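Tradow arm, shared bench build – set-up guide
Section 3. Fitting the gripper and the wrist camera

Read section 2 first if the wrist joint isn't on yet. Needs a hex key, small screwdriver, zip ties, a laptop with the Koyama control program on it. Power OFF until step 7.

1. Slide the gripper base onto the wrist plate. Only goes one way. If you have to push hard it's turned wrong.

2. Four screws, finger tight first, then go round again with the key. Snug. Don't lean on it.

3. Fit the fingers. Left first, then right. Pads face each other.

Note: the pads come off for cleaning. Pull straight, don't twist. Spares are in the Grenurance drawer, under the belts.

4. Plug the motor cable into the port on the wrist. Click means it's in. No click, look for a bent pin.

5. Camera goes in the bracket at the wrist, lens toward the fingers. Tighten the bracket just enough that it holds when you tap it. You'll move it again in step 11.

6. Run the camera cable back along the arm. Zip tie at each joint, with slack. Bend the elbow all the way by hand and check nothing pulls. Trim the tails, they scratch.

CAUTION: keep hands, sleeves and hair out of the gripper from here on. It closes on power-up if the last setting was closed.

7. Power on. Wait for the steady light. Blinking = wrong address, set it to 1101 and restart.

8. Open the gripper page. Speed to 40, force to the lowest setting. Leave both there till you finish this section.

9. Type open, enter. Then close, enter. Fingers should meet in the middle. If one gets there first, stop, power off, loosen the late one and reseat it. Dont try to fix it in software.

10. Set the travel. Fully open is 100 in the program. If the motor hums at 100 back it off untill it goes quiet and save that as your open limit.

CAUTION: a motor that hums for long gets hot. Power off and let it cool before touching the housing.

11. Open the camera view with the gripper at its open limit. Both pads in view, a clear gap between them, fingers coming up from the bottom corners. Bit of housing at the side is fine. Shift the bracket, not the fingers, to get there. Then tighten it properly.

12. Check the light. Fingers will come out dark against anything bright – OK for lining up, bad for grip tests. Turn exposure down one notch at a time. If a pattern on the table washes out to white, keep going down. Auto exposure off once you're happy or it drifts.

Note: focus is fixed on this camera. Close parts stay soft. Leave the lens ring alone.

13. Save the profile under your bench name. The shared Treromcombe profile is read only, please don't ask for it to be unlocked again.

14. Ten open and close cycles, then check the screws from step 2. Power off before you go to section 4.

3 comments | 40 shares
Contact the workshop – Back to top

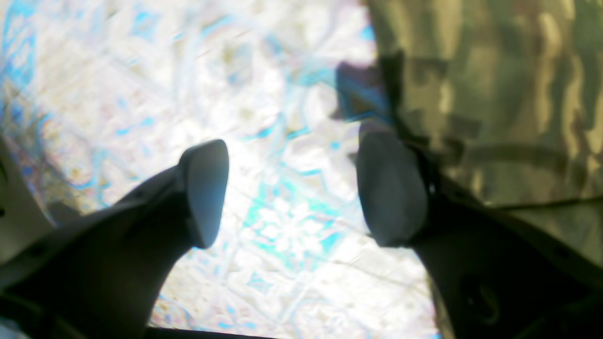 Tradow bench reply: on step 10, save the open limit before you quit the gripper page. I closed the page first and it went back to 100, hum and all, had to do the whole travel thing over. Might be worth adding a line.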